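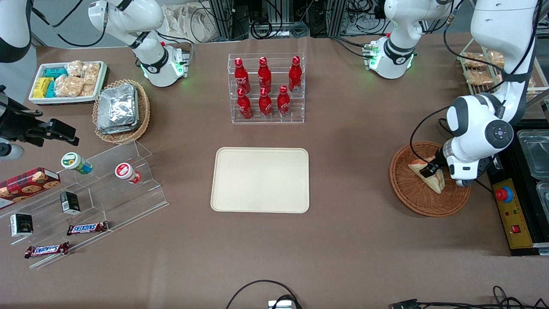
Clear tiered rack with six bottles, beige tray, woven basket and white snack tray

Rislow Counter Set - rack, two trays and basket

I've been selling bits and pieces for snack counters for 11 years now, and this is the set I end up recommending most. It started out as four separate listings, but people kept putting the same things in their carts, so I bundled them.

The rack is the part everybody asks me about. It's clear acrylic with stepped tiers, so the back row sits up higher than the front and you can see every label (I have it loaded with red Coca-Cola bottles, three to a row). Skinny-necked bottles look great on it! Wipe it with a soft cloth and plain dish soap. Please don't use glass cleaner - it clouds acrylic over time, and I've had to throw out one of my own that way.

The beige serving tray has rounded corners and a raised rim. It's plastic, it's light, and it's the one you hand over with somebody's order on it. If you want more than one, Hiron makes them for me and I can add extras to any set, just leave a note at checkout.

Then there's the basket. Round, reddish-brown wicker, with a nice tight weave at the rim. I use it for sandwiches, cut in triangles. Line it with parchment if you're putting unwrapped food in there, crumbs get down into the weave and they're a pain to brush out. Don't soak it.

Last is the shallow white tray for the small stuff. Mine has little teal and yellow packets on one side and bags of crunchy pastries on the other, and they stay pretty well sorted without a divider.

Set price: $38, food and drinks not included
Item number: 614
Weight of the basket: about 700 grams
Ships from: our Zoltow Street shop

The wicker is handmade, so the color varies a little from one basket to the next. If you'd like yours darker or lighter, ask before you order and I'll dig through the shelf.

Racks were out of stock for most of June but they're back now.

Page updated Oct 5, 2017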